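Stesturwood Butcher-Block Worktop

Home / Workshop & Kitchen / Tables and tops

Solid wood top, light color, pale strips glued side by side the old way. Made by Stesturwood, sold through Tikonance. Back in stock since April - the last batch went fast so don't sit on it.

What you get
One top, sanded both sides. Small tin of Pimentel oil. Felt pads. Legs are NOT included, see the Grorkden frames further down the page.

Good for benches, kitchen islands, a craft room, a repair corner. Takes clamps fine. Takes screws fine too, drill a pilot hole first or you'll split a strip. Pale finish makes it easy to spot small parts you put down, dropped screws, that kind of thing.
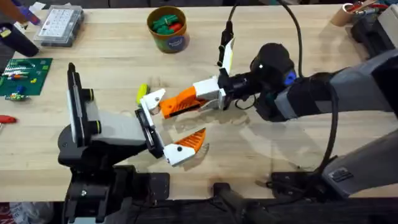 Butcher-block top in use, strips running lengthwise across the table.

Care
Oil before first use, two thin coats, let the first one soak in overnight. After that every couple months, more often if its near a sink. Wipe with a damp cloth. No bleach, no steam. Light scratches come out with 200 grit, go with the grain, then oil again. Don't drag metal feet or base plates over it - lift them.

Mounting
Bolt through slotted holes, never tight round ones. Wood moves with the seasons and a top that can't move will crack. Clamp-on gear is ok up to the edge, put a scrap of leather or cork under the jaw. Bolting something heavy down? Washers on the underside, big ones.

Shipping
Goes out flat, corner guards on. Two people to carry it in please. Check the corners before you sign, write any damage on the slip. Returns 30 days, unoiled only. Once theres oil on it we can't take it back.

Goes with
Grorkden steel frame, fixed height
Grorkden steel frame, adjustable
Pimentel oil, large can
Edge strip, matching wood

Color varies from top to top, some strips darker than others. Not a defect. If you need two that match, say so in the order notes and Rogério will pick a pair from the same stack - adds a day or so.

Custom cuts: ask Ronaldo Brandão at the Tikonance counter, orders in before noon get a quote same day. Cut tops are final sale. Item no. 316.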